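Folding on the bed - how do you keep the shirts flat?
Laundry and Linens > Folding and Storage

slatesock
Tue 31 July
We moved to a smaller apartment in Norkdale in May and there is no room for a folding table anymore. All the laundry gets folded on the bed now. The bed is wide enough, but the surface is soft and I can't get a straight edge on anything. Shirts are the worst. I smooth one half, lean over to do the other half, and the first half moves.

I leave the bed made and the pillows up at the head end, and I start with the big pieces.

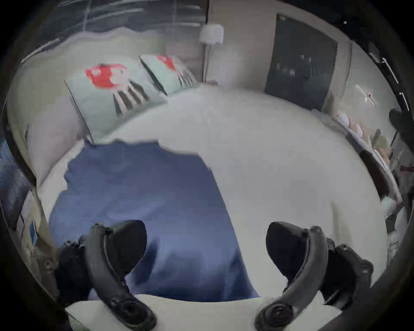 Blue on top of the white, green pillows left where they are.

Two questions. Do you fold on top of the duvet or take it off first? And does anyone have a shirt method that works on a mattress?

pegbag129
Take it off. A duvet has air in it and everything you put on it sinks a little. A tight fitted sheet over a firm mattress is close to a table. Drop the duvet on a chair, fold, put it back.

millrow_k
Disagree. If you take the duvet off every time you do laundry, you are making the bed twice. I fold on top of mine and have for years. Just pull it tight at the corners first and work near the edge where you can stand up straight. Leaning into the middle of the bed is what moves your shirt.

pegbag129
It takes one minute to put a duvet back.

millrow_k
Not a king size with a cover that twists.

ovenmitt_17
What kind of bed is it? Ours is a low Avden frame and I can't fold on it at all, my back gives out after 10 minutes. I went back to using the kitchen counter. If yours is low too, I would fix that before worrying about the shirts.

slatesock
Height is fine for me, it comes up to mid thigh. I tried it millrow_k's way first, with the duvet pulled tight, standing at the foot end and pressing each thing down after the last fold.

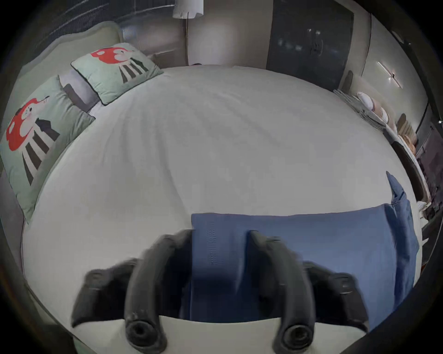
Pressing down helps, but the top layer still lifts a bit when I let go, mostly with the thicker cottons. If I turn the piece over so the loose edge is underneath, it stays shut. So that part is better than it was last week.

I haven't found a good answer for collars yet.

tumblelow
Buy a folding board. I have the Cutico one, $17, and it is stiff enough to use on a bed. Lay the shirt face down, left panel, right panel, bottom panel. Same size every time, and they stack properly in the drawer. The only thing I don't like is that it's too narrow for anything over a men's large.

pegbag129
A piece of stiff cardboard does the same job for free. Cut it to the width of your drawer.

tumblelow
Mine went soft at the creases in a couple of months. The plastic has held up.

hemline_ro
A few things from someone who folded in a hotel laundry.

Do the pants first. They are heavy and they lie flat without any help, so you can put them at the far end of the bed and they won't slide around while you do the rest.

Spread the shirt out completely before you make any fold. Sleeves out, hem straight, then run your hands from the middle to the sides. If there is a ridge in it before the first fold there will be a crease in it when you wear it.

Don't shake it out over the finished stack. I see people do this and then wonder why the stack has to be done again.

slatesock
Thanks, I had been doing the pants last. I tried it tonight in your order, and on the sheet this time, so pegbag129 can be happy.
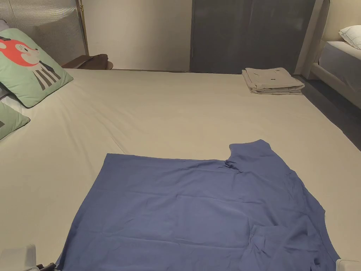
Short sleeves are still a nuisance. They are too short to fold back across properly and too long to ignore. I ended up folding each side in by a third and letting the sleeve lie along the back wherever it wanted to go. In the drawer it doesn't show.

I think I'm going to stay with the sheet. The firmer surface does make a difference with thin shirts. With towels I couldn't tell one way or the other, so on towel day the duvet can stay on.

pegbag129
Told you.

millrow_k
Towels don't need a flat surface, you can fold those standing up. I still say the duvet is fine for shirts if it's a thin one. Mine is a summer weight from Hassanpour and there is hardly anything in it.

ovenmitt_17
That's probably the whole disagreement then. Mine is almost 10 inches thick when it's fluffed.

hemline_ro
For the sleeves: fold the side in first, then turn the sleeve down so it points at the hem, not across. It won't reach the other side that way and you don't get a lump in the middle.

slatesock
Will try that on the next load. How far in do you bring the side, a third or a quarter?

hemline_ro
A quarter for a wide drawer, a third for a narrow one. Check it against the drawer before you do the whole pile.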